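The Moon in the Fourth House

People who have the Moon in the fourth house feel the home very strongly. For them a house is a place of memory, and they return to it when the day was too long. The astrologer Nokuthula Hlongwane, who has read charts in Rerville for 9 years, says this position often gives light sleep and rich dreams, above all in the days before a full moon.

She advises her clients to keep a dream notebook near the bed and to write 5 lines each morning, before the first coffee. In October, when the Moon meets Saturn in many of these charts, old family questions can come back. It is a good moment to call a parent, but a less good one to sign a lease or move to another town.
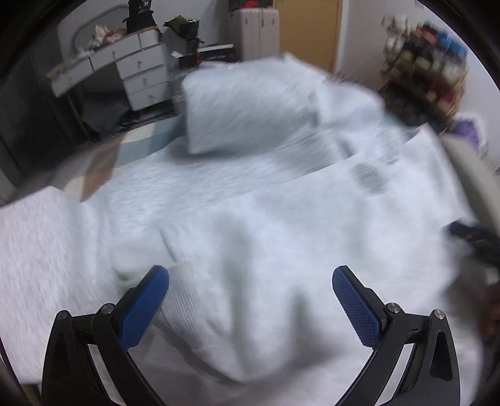

Photo: Bevan Rakena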